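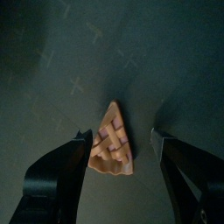 玩具馅饼一块，格子酥皮，粉色馅

2019-05-31

松口（口令“给”）阶段整理，接上一本最后几页。上一本写到阿灰换了食物以后又开始叼着跑，后面没纸了，内容散在几张活页上，今天一并抄过来，活页扔掉。

先记场地。这周在Mavromatis的小间，大间地面重新刷过，味道还很重，狗进去就打喷嚏，豆包干脆趴在门口不动。小间长边不够，远距离的都没做。窗帘放下来，外面停车场有人走动时豆包会去看，放下以后好一些。垫子用旧的那块蓝的，四角用胶带压住，胶带记得收工时撕掉，上次没撕，保洁提过。

参加的狗：阿灰、豆包、栗子。栗子是Nostwood那边转过来的，资料上写“护食，轻度”，写的人没说是哪种情形下护，打电话问过，对方说是磨牙棒，饭盆没有问题。所以栗子这周所有长时间咀嚼的东西都不出现，只用绳结和软飞盘。

一、数据

表格导出来了。从去年July开始到昨天一共3769行，所有科目都在里面，包括早先那批随行和定点。筛出松口的是1201行。其中在狗自己家里做的372行，由狗不熟悉的人发口令的223行。这两个有重叠，重叠部分还没拆，先别拿来相减。

表里有几处要改：

“结果”这一列前后用过两套写法。早期写“对/错”，后来写“松/迟/不松”。早期的“对”里面混着迟的，当时没有分开记。回头看录像也只能补一部分，很多段没有录。我的意见是早期的单独放一个标签，不往新写法里硬套。Jianhua Yu倾向于全部归到“松”，这样曲线连得上。没谈拢，先放着，两份表都留。

“物品”这一列写得太随意。同一个绳结有“绳”“绳结”“结绳”“蓝绳子”四种写法。统一成“绳结”。以后颜色不写，除非换了一条新的，新的和旧的味道差别大，狗反应也不一样，那就写“绳结（新）”。

“奖励”这一列空着的很多。空着有可能是没给，也有可能是给了没记。从今天起没给要写“无”，不许留空。

二、这周改了什么

上周的问题：阿灰听到“给”以后能松，但是松完马上又去咬，人的手还没有拿开。看录像，标记音（响片）出来的时候它的嘴已经在往回走了。也就是说我们标记的是“松开后又去够”的那一小段，时机偏晚。手里拿着玩具又要按响片，我的动作慢，Jianhua Yu按得比我准。

改法：

响片换成口头的“好”。嘴比手快，至少我是这样。Akoneck那个响片本身没什么毛病，声音也干脆，就是按键位置偏，戴手套时按不准。留着做定点科目用。

玩具在狗松口之前先“死掉”。人的手贴住大腿，玩具不再有任何动静，等它自己觉得没意思。松了，说“好”，立刻把玩具重新给它玩。食物第二步再加。之前是一松口就给食物，阿灰很快学会提前吐掉玩具来要吃的，玩的兴致就没有了，拔河拔两下就吐，眼睛看着腰包。这一点上一本里写过，当时以为是累了。

口令放到动作前面的时间往后推。现在先不说“给”，只做“玩具死掉—松口—好—再玩”。等松口又快又稳，再在玩具死掉之前说一声“给”。顺序必须是口令先出来，说完，停一停，手才贴腿。如果口令和手同时出来，狗看的是手，口令等于没说。这个错误三个人都犯，包括我。

检查方法：站直，手不动，玩具不动，只说“给”。狗松了，口令算是有意义了。狗不松，不要重复说，退回上一步。

三、逐条记录

阿灰，上午第一轮。

状态好，进门抖了抖毛，自己去垫子上。先让它闻了一圈。绳结，拔河，我这边贴腿以后它还自己往后拽了一会儿，力气不小，我手腕顶在大腿外侧才没被带动。松。“好”，再玩。接下来几次松得越来越快。中间有一次它松开以后退了一步看着我，这是以前没有的，马上给它玩，玩得长一点。停在这里。休息，喝水。

阿灰，上午第二轮。

一开始就慢。换成飞盘以后咬得更深，整个后槽牙都上了。飞盘软，咬住以后贴腿的效果不好，它只要合一合嘴，盘就动，盘动它就高兴，等于自己陪自己玩。结论：这个阶段飞盘不适合阿灰。绳结拿回来，恢复正常。

提醒：拿不出来的时候别去掰嘴。上午我差点伸手，Jianhua Yu在旁边叫住了。掰一次，后面要多花好几天。实在要结束就把另一条绳结扔出去换。

豆包，上午。

豆包的问题和阿灰反过来，它不怎么咬。叼住轻轻含着，人一动它就放。这种“松口”没有训练意义，口令还没出来东西已经在地上了。所以对豆包先做咬。绳结拖在地上，走曲线，停，再走，它扑上来让它赢，跑一圈，自己带回来。带回来是它自己想带的，没有叫。连着玩了几次以后咬得实一些，但是我一把手放上去它又松。手放上去对它是压力，尤其从上面来的。改成蹲着、侧身、手从下面接，能咬住了。

下次豆包只做这个，不碰“给”。

有一段外面有卡车倒车，豆包停下来听，听完自己回来玩。记一笔，三个月前它听到这种声音是要钻桌子底下的。

栗子，下午。

第一次来小间，牵引绳不摘，后绳拖地，绳子踩在脚底下留出一截余量。先做撒食，让它低头找，找完抬头看人了再开始。食物用Heseo的鸭肉粒，掰一半。它嘴很轻，从手上拿吃的没有问题。

把绳结放在地上，它过去闻，叼起来，走到墙角趴下。没有跟过去。身体是松的，耳朵没有往后贴，尾巴放着，嘴里嚼得也不快。我在原地蹲下撒了一把食物，离它远一点。它把绳结放下，过来吃。吃的时候我没有去拿绳结。它吃完回去把绳结又叼上。重复。

重点就在不去拿。对护食的狗，人走过来等于东西没了，要先把这条改掉。人走过来，地上多了吃的，东西还在。这一步做多久没有定数，看它。后来我往它那边走了一步，撒食，退回来，它抬头看我，绳结自己掉在地上了，脸是软的。再走一步的时候，它嚼的动作停了一下，很短。退。今天到这里结束，不再往前试。

嚼的动作停住，这个信号以后所有人都要看。它出现得比低吼早得多。Nostwood的资料里没写，我会写一份给他们。

四、和Iason Liapis的讨论

中午通了电话，他在那边带另一组，做的也是松口，用的是交换法，从第一天就用食物换。他说他那组没有出现“提前吐掉要吃的”这个情况。问了细节，他的食物不在身上，在房间另一头的架子上，狗松口以后人和狗一起跑过去吃。跑过去这一段本身就好玩，狗的注意力不会一直挂在腰包上。

这个可以试。小间没有架子，用窗台，盖子要盖严，豆包够得到窗台。

另外他提了一个意见，说我们的“给”和“不要”语气太像。他听了我发给他的录音，听不出哪个是哪个，只听到一个很低的短音。我自己又听了一遍，他说得有道理。“给”在阿灰听来可能就是一句批评，所以才有松口以后退一步的那个动作？我上午还把它当成进步记下来了。现在不确定。两种解释都写在这里：

一，退一步是在等下一轮游戏。依据是尾巴位置高，嘴微张，眼神是亮的。

二，退一步是在躲。依据只有语气。

可是上午那一段还没有加口令，我当时只说了“好”，没有说过“给”，所以第二种解释要成立得另找原因，比如我的手或者站姿。录像里我上身是往前倾的。下次同样的做法，我站直，看它还退不退。

口令要不要换词也讨论了。换成“放”？“放”和“趴”的口型不像，声音也分得开，但是家里人平时说话带“放”的太多，放学、放那儿、放假。“给”也多。Iason Liapis那边用的是希腊语的词，狗主人家里平时不讲希腊语，就没有这个问题。Jianhua Yu提议用“谢谢”，说出来的时候人自然会放松，语气也不会凶。我觉得可以，栗子从头开始，就用“谢谢”。阿灰已经有一部分基础，先不动，改语气。豆包还没到那一步，到时再说。

注意：一条狗只用一个词。写在它自己的卡片上，卡片夹在笼门上，谁接手都先看卡片。

五、泛化

翻了一下旧记录。那372行家里做的，松的比例明显好看，可是里面绝大部分是主人本人发的口令，物品也就那两三样，狗很清楚流程。换到别人手里就不行。223行陌生人发口令的，早期的几乎都是迟和不松，后来好一些，但后来那些大多在同一个房间里做，所以也说不清是狗学会了，还是狗认识房间了。

下面按这个顺序排，每次只动一样：

同一个人，同一个房间，换物品。物品从不太在意的开始，最喜欢的放最后。

同一个人，同一样物品，换姿势。站着、蹲着、坐椅子上、背对着狗。背对着这一项以前从来没有做过，我猜会垮。

同一个人，同一样物品，换房间。先小间，再走廊，再院子。院子里要上长绳。

换人。换人的时候前面几样都退回最简单的。

最后才是捡到的东西，纸巾、袜子之类。真正要用到“给”的都是这种时候，主人来问的也都是这种时候，但是不能从这里开始练。捡到的东西在狗那里是自己找来的，分量不一样。

旧记录里有不少地方是一次换两样甚至三样，例如换了人又到了院子里，当天全是不松，第二天回来连原来会的也慢了。那天是我带的。以后不这么排。

难度往上加一样，别的就往下降。比如第一次到走廊，玩具用绳结，人就站在它旁边，拔河拔得轻一点，松得出来就给它玩久一点。

六、给主人的作业（草稿，发之前Jianhua Yu再看一遍）

每天做两次，每次一首歌的时间，歌放完就停。狗还想玩也停，留着这个劲头。

玩具平时收起来，练的时候拿出来。

玩具停住以后，请您也停住。不要说话，不要弯腰，不要盯着狗的眼睛。很多人做到这里会忍不住说“松开、松开、快松开”，说得越多，这几个字就越没有用。

狗松开了，说“好”，马上再跟它玩。玩比吃的要紧。

这周先别加口令。加的时候我们会告诉您怎么加。

家里有小孩的，小孩这周只看不做。

狗如果叼着东西躲到桌子底下，嚼的动作停住，身体变硬，或者从下面斜着看您，请不要过去，走开，在别的地方撒一点吃的，然后告诉我们。

狗叼了危险的东西怎么办，这一条要单独写。用最高等级的食物，撒在离狗有一段距离的地方，撒一大把，狗走过去吃了再收东西。吞下去了直接去医院，不用先打给我们。

（“马上再跟它玩”这句，上次有主人理解成把玩具往狗嘴里塞。改成“让玩具重新动起来”。）

（栗子的寄养家庭不发这份，给他们单独写一页，只有撒食，没有拔河。）

七、器材

绳结三条，一条线头散了，剪掉线头还能用，再散就扔。狗吞线的事出过，不省这个钱。

腰包的磁扣松了，跑起来会开。Akoneck有一种带拉链的，拉链声音大，狗一听就知道要给吃的，先不换，把磁扣缝紧。

Heseo鸭肉粒剩半袋，封口夹不见了，用了长尾夹。天热，开封以后放冰箱下层。阿灰吃这个会喝很多水，下次给它换成白水煮的鸡胸，切小，比指甲盖小。

长绳晾在后门，潮的时候别卷起来收，上一条就是这么发霉的。

录像用的三脚架有一条腿锁不住，靠墙放能凑合。机位要低，放到狗头的高度，从上往下拍看不见嘴。上周那几段基本都看不见嘴，判断“迟”还是“松”全凭旁边人喊，这几段在备注里写“凭现场”。

八、没想清楚的

“迟”的界线。我们一直用“心里数到二”，三个人数的速度不一样。Jianhua Yu数得快，所以她记的“迟”偏多。同一段录像我们各自判过一遍，差的就在这种地方。办法一是用录像的时间轴来量，准，但是太费时间。办法二是只记松和不松，放弃“迟”。我舍不得放弃，退步总是先从迟开始，等到不松的时候已经晚了。暂时抽一部分用时间轴量，看看三个人各差多少，再定。

拔河输赢。老书上说不能让狗赢，赢了会怎样怎样。豆包赢了以后跑一圈回来把绳结往我膝盖上塞，阿灰赢了以后在原地甩，甩完也回来。栗子不做拔河，不算在内。从这几条狗身上看不出让它赢有什么坏处。样本太少，不往外说。

松口以后要不要加一个坐。Iason Liapis加了，他说可以把“马上又去咬”这一段隔开。我担心坐下来以后阿灰的劲头会掉。可以先在别的玩法里单独练“坐着等玩具动”，练熟了再接上来。这样接上来的时候坐本身就是玩的一部分。下周拿阿灰试，试的那天不做别的。

阿灰下午没有练。本来排了第三轮，中午它在笼子里没睡着，隔壁一直有狗叫，出来的时候眼睛有点红，打哈欠，叫它名字耳朵转过来头没转。带出去走了一圈草地，闻东西，回来就休息了。课表上这一格写“散步”，不要写“缺”。

九、下次

阿灰：绳结，我站直，看退不退。退的话换Jianhua Yu带，看是不是只对我退。食物放窗台，松口以后一起跑过去，先做几次看看，跑的路上别有水盆。

豆包：只做咬和带回。手从下面接。有人进出时暂停，等它看完。

栗子：撒食，距离从今天退回去一步开始。后绳继续拖。换一条没用过的绳结之前先跟我说。

表格：物品列统一写法，我来改。早期“结果”加标签，Jianhua Yu改。改之前各存一份原样的，文件名后面写自己的姓。

给Nostwood的信：写清楚嚼的动作停住这一条，写清楚磨牙棒这周没有给过，所以对磨牙棒的反应我们不知道。问一下栗子在那边是单独吃饭还是和别的狗一起吃。

胶带撕了。窗帘拉回去了。钥匙在Jianhua Yu那里。

补记：晚上看了阿灰上午第一轮的录像，退的那一步前面，我右脚先动了，往它那边挪了半个脚掌。脚的事之前没想到。下次在垫子边上贴一条线，脚踩在线后面。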